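The Long Fold

By Lerato Chauke

My grandmother kept her dishcloths in a drawer that stuck, and to get at them you had to pull with one hand and thump the cabinet with the other. Inside, every cloth was folded into a long narrow strip and stood on its side like a file in an office. I thought of that drawer all winter while I was putting together this piece on folding, a chore I had avoided most of my adult life and have lately come to enjoy more than I can quite explain to my husband.

It started in Flodstead, where Shahram Shahbazi runs a little linen shop with 13 shelves and a front door you have to duck through. He sells plain cotton cloths in colors he calls by the names of soups (pumpkin, tomato, pea), and he folds every one of them himself before it goes out. Lengthwise in half, lengthwise again, and then he stops. Most people, he told me, keep going until they have a fat little square, and a fat little square falls over.

"A strip you can roll, or hang over a rail, or lay in a drawer," he said, smoothing one out with the side of his hand. "A square just sits there."

I bought six, all pumpkin, and went home and made a mess of them.
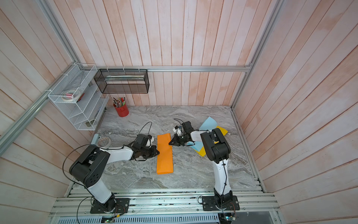

Flodstead Home & Table | The Workroom Pages

An orange cloth folded into a long strip looks very fine on gray marble, even when the lower end comes out a bit wider than the rest and not quite even. Mine nearly always do. I used to shake them out and start over, but Shahram says to leave a wandering end alone and tuck it underneath when you put the cloth away, and I have taken him at his word.

The surface matters more than I expected. A bed is too soft and a sofa arm is hopeless. You want a tabletop, something hard and cool where the cloth can lie flat. It needn't be bare, either! A red cup of colored pencils at the back and a small patterned dish in the corner do no harm at all, and I like a table that looks as if somebody lives with it. Just leave yourself room for the full length.

My neighbor Leandro Robles, who irons everything including his pajamas, thinks pressing should come first. I've tried it both ways and I fold first, then lean on the strip with my forearm for a moment. For heavier cloth he may well be right, and we have agreed to go on disagreeing over coffee.

In April I'm going back to Flodstead to learn napkins, and Shahram has warned me that the corners are another matter entirely. Meanwhile the pumpkin cloths are lined up in my own kitchen drawer, which slides open very nicely, though I still give the cabinet a thump now and then.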